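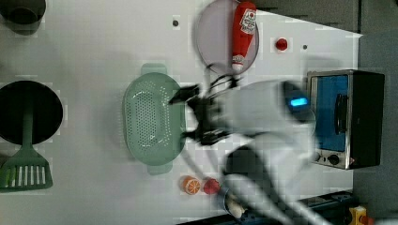 Who decides how close you can stand to a robot arm while it's working? For most of the small shops and labs I write about, the people who run the arm decide, and until this month a lot of them were deciding by gut feeling.

That's the part that's changing in Drusesau. A group of small robot users there has put out a shared set of house rules for arms that work on tabletops, the kind that handle kitchen things, toys, small parts and so on. I got hold of the November draft and spent most of Monday with it, plus a long phone call with Renato Tan, who did a good share of the writing. It runs to 21 pages, and I read every one of them (my coffee went cold twice).

First, what it is and what it isn't. It's a voluntary code. It doesn't replace the law, it doesn't replace the risk assessment you already owe your insurer, and signing up won't get you a sticker for the door. Tan was firm on that last point. "People kept asking me for a logo," he told me. "I kept sending them back to page four."

Page four is where the good stuff starts! It's a plain list of what has to be settled before an arm is powered up at a table with people in the room. One named person is in charge of the session. The stop button is within that person's reach, and somebody has pressed it that day to check that it stops the arm. The reach of the arm is marked on the floor, with a line you can see without hunting for it. Loose sleeves are rolled up, lanyards come off, and hair is tied back.

Then there's a section on status lights, and I'll admit I didn't expect to find that one interesting. Different makers use different colors to mean different things, so a person who moves from one arm to another can easily read a light wrong. The draft doesn't try to force everybody onto one color scheme (good luck with that). It asks for a card next to each station, in large type, saying what each color means on that particular arm. It also says you never treat a light as permission to reach in. You ask the person in charge, and you wait until you hear an answer.

The section on props made me laugh a little, then I came around to it. Lots of groups practice with play food and play cookware before they let an arm near the real thing, and the draft says to treat those sessions with the same rules as any other. Tan feels strongly about this. A plastic tomato can't hurt you, he said, but the arm picking it up weighs the same and swings the same as it would on a real job. People get relaxed around toys. They lean over to straighten something between runs, and sometimes the run hasn't ended yet.

So the rule is that resets happen with the arm stopped. All resets, including the tiny ones where you just want to nudge one thing back an inch. If you've ever worked a long session you know exactly how tempting that nudge is, and I think this will be the rule people grumble about most.

Heavier stuff gets its own half page. Anything with a door, a cord or some real weight to it has to be steady enough that a bump won't shift it or tip it. Real appliances stay unplugged unless the task needs power, and if it does, somebody writes that down before the start. Cables running along an arm get looked over at the beginning of each day for rubbing and pinching, and slack gets tied back so it can't snag on a handle or a rim.

How did they get here? Mostly by asking around. The group sent a survey to members and friends of members over the summer and got 121 replies, along with a stack of written notes about close calls. I haven't seen the notes (they were promised privacy, fair enough), but Tan says the same story came up over and over. Somebody thought the arm was finished, and it was only between moves.

Two of the places trying the draft already are Stolel, which does sorting work, and Totwood, a training workshop that takes in beginners. Stolel told me by email that the floor lines went down in an afternoon and that the daily stop check has become a habit, like wiping down the bench. Totwood was a bit less sunny. Their trainers like the rules but say stopping for every reset slows a class down, and they'd like a softer version for arms running at very low speed. That request is in the comments pile and Tan wouldn't guess which way it'll go.

I asked him about money too, because that's always the first thing small outfits ask me. The lines, the cards and the check sheet cost next to nothing. Training is where it adds up. A session leader is supposed to have done a short course, and the one on offer right now, named the Ngcobo course after the hall it's taught in, is priced at 995 per group. That's fine if you've got eight people to send. It stings if there are 2 of you in a garage – and plenty of the folks who write to me are exactly that. There's talk of a shared day where small groups could split the fee, but I couldn't get a date out of anybody.

My own take, for what it's worth: most of this is sensible and a good chunk of it is stuff that careful people do already. What I like is having it written down in words a new person can follow on their first morning. I've been handed safety sheets that read like tax forms, and you could tell that the folks signing them had skipped straight to the bottom. This one I'd happily read aloud to a room.

I do have one gripe. The draft says close calls "should be logged" and then gives you no log to use. No form, no sample entry, nothing about who reads it later. If the whole thing grew out of close calls, I'd want that page to be the best one in there! Tan took the point and said a one-page form is being worked on. I'll be checking.

Comments are open to anyone who runs or works beside a tabletop arm, members or not, and they'll take them by email or on paper at the Drusesau office. If you send something in, Tan asks that you give the page number you're talking about. He's had several long letters already that didn't, and he's still working out what one of them was referring to.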